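The rulebook for the hand-held gripper work at Plirden is 41 lines long. It was once much longer. The woman who maintains it, an operations lead who came over from the Wotden site in September, cut it down in her first weeks and has been adding to it slowly ever since.

"People had stopped reading it," she said. "It was 17 pages. I asked the operators which parts they used, and they pointed at the same two."

We met at the Plumach building, where her group records people folding and sorting laundry with hand-held grippers. The recordings are used to train robot arms. Her rules cover the person holding the tool, the table, and what gets thrown out afterward.

The first rule is about the start of each recording. Jaws open, nothing between them, and the item in view. "If you start already holding something, the first second is useless to us," she said. "We had a set of 3,519 recordings and lost 600 of them to that one mistake. So it went to the top of the list."

The second rule is about speed. Operators are asked to move at a pace a robot arm could match. She doesn't give a figure for it. New people sit next to an experienced operator for a morning and copy what they see.

I asked about small, soft items, which her document treats separately.

"Socks have their own section," she said. "With a towel you can be sloppy about where you grab. With a sock you have to pick a point and stay with it. We say cuff or toe. If you're using two grippers, one holds and the other one moves. You don't pull with both."

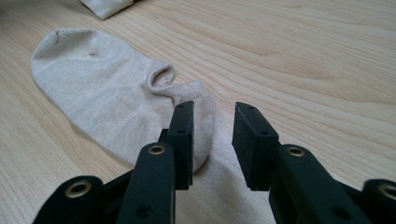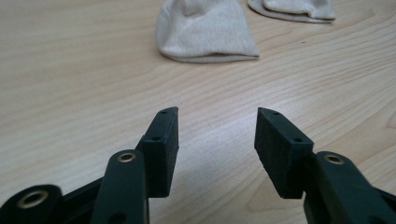 Socks on the table, jaws open.

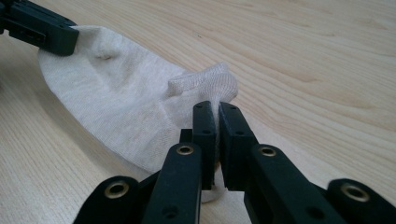
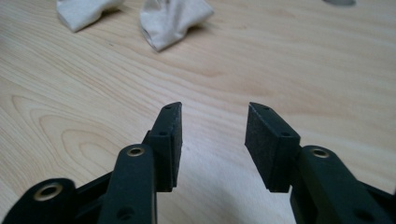
She is strict about failed grasps. A missed grab stays in the recording as long as the operator opens the jaws fully and tries again. What she won't accept is a hand reaching in to fix the fabric. "The robot doesn't have that hand," she said. "If you touch it, stop, mark it, start over."

Not all of the rules have gone down well. Operators at Watkins, the partner site, objected to the one that requires a break after every set. They felt it slowed them down. She kept it. Tired people squeeze harder, she said, and the linkages wear -- she checks the pivots herself before each shift and keeps a written log of any play in them.

There is also the matter of who may change the rules. Anyone can propose a change, in writing, with two recordings attached that show the problem. She reads them all and answers each one. Most of the proposals so far have been about lighting, and she has accepted a few.

Her next job is the section on labels. The two sites still name the same faults differently, and she wants one list before any more data is shared between them.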